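Print this page | E-mail this to a friend

Filed under: Comment > Crime and Courts

What exactly did the Cisville doorbell scheme stop?

By Azadeh Amini
4/3/25

The council wants to renew its contract with Nomovum for another 4 years, and the reason given is that burglary in Cisville has gone down. I have read the report that says so. I have read it twice, the second time with a pencil, and I still can't find the part where anyone shows that the doorbells did it.

Let me set out what we were promised. Last September the council and the police began handing out free camera doorbells to households in the Hikbridge ward and the streets behind the old tannery. Anyone who took one agreed that officers could ask for their footage through a shared website. The leaflet had a picture of a man in a hood on the front and the words "He's thinking twice". In all, 1,312 homes signed up. I don't blame a single one of them. A free doorbell is a free doorbell, and my own was broken at the time.

The claim now is that break-ins in those streets are down by 18 per cent. Fine. What the report mentions on page nine, in the smaller type, is that break-ins also fell in the wards that got no doorbells at all. It doesn't say by how much. I asked. Szabolcs Medve, who runs the scheme for the council, wrote back that the two sets of figures "are not directly comparable", and when I asked why not he sent me the leaflet.

Burglary goes up and down. It went up three winters ago when two brothers from out of town worked their way along Mill Rise, and it came down when they were caught, by a constable who recognised the van. If we had given every house on Mill Rise a pot plant that spring we could have written a very pleasing report on pot plants.

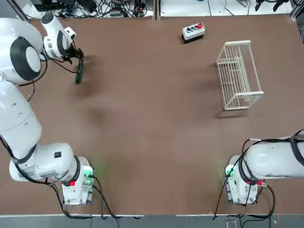

Then there is the question of what gets recorded and who looks at it. Soudabeh Ebrahimi has been a defence solicitor here since before the magistrates' court moved, and she has had doorbell footage in a good many of her cases. I asked her how often it had settled anything. She thought for a while and said it was very good at proving that somebody in a coat had walked past a hedge. In one case her client was held overnight on the strength of a clip from two doors down. The clock on the doorbell had never been put forward for summer time. He was an hour out, or rather it was, and he lost a shift over it.

That sort of thing doesn't appear in the report either. There is a box for "incidents where footage was requested" and no box for what came of it. I would have thought that was the only box worth having. Two hundred requests sounds busy. It may be that every one of those 200 led to an arrest, or that none did, and the reader is left to pick whichever suits.

I should be fair to the other side. Gholamreza Heydari's hardware shop was broken into twice in one month and he is strongly for the scheme. He told me he sleeps better, and I believe him. Feeling safe is worth something. But if what we are buying is sleep, the council should say so and cost it on that basis, and stop telling us that we are buying arrests. He also told me that the man who broke into his shop the second time looked straight into the camera and has still not been found.

Supporters say a doorbell puts people off before they try. Perhaps it does. It's an easy thing to say, as you can't interview a burglar who stayed at home. Bahman Shahbazi, a retired detective sergeant, spent years sitting across a table from people who had done dozens of houses, and he says most of them were drunk or ill or needed money by teatime. They weren't reading the door furniture. The careful ones went in at the back. He would spend the money on locks and on lighting the alley behind Geum Terrace, where the lamp has been out so long that the fault number sticker has faded off the post.

I don't know that he's right. He's one man, and old policemen have their hobby horses like the rest of us. But lamps and locks have at least been tried in plenty of places for a long time, and they don't come with a yearly fee or a website.

The fee is the other thing. The doorbells were free. The storage was free for the first year. It is the storage that the new contract pays for, and if the council stops paying, the households will be asked to. You'll find that in the terms, if you kept them. I would like to know how many of the people who signed up at the trestle table outside the library understood that they were starting a bill.

So what do I want? Publish the figures for every ward, going back as far as they go. Say what happened after each request for footage, even if it's one line. Ask someone with no stake in Nomovum to look it over. If the scheme works, all of that will show it, and I'll write another column eating this one. The vote could easily be put back until after the summer. The cameras are already on the doors and will carry on filming the postman in the meantime.

When I put this to Mr Medve he said that residents "expect action on crime and not more paperwork". I expect action too. I'd just like to be told whether we have had any.

Print this page | E-mail this to a friend

More in Comment
Why are magistrates' hearings still being listed so late?
Bike theft: the crime we have stopped reporting
Letters: the speed cameras on Hikbridge Road
A night with the custody sergeant
Who checks the parking wardens?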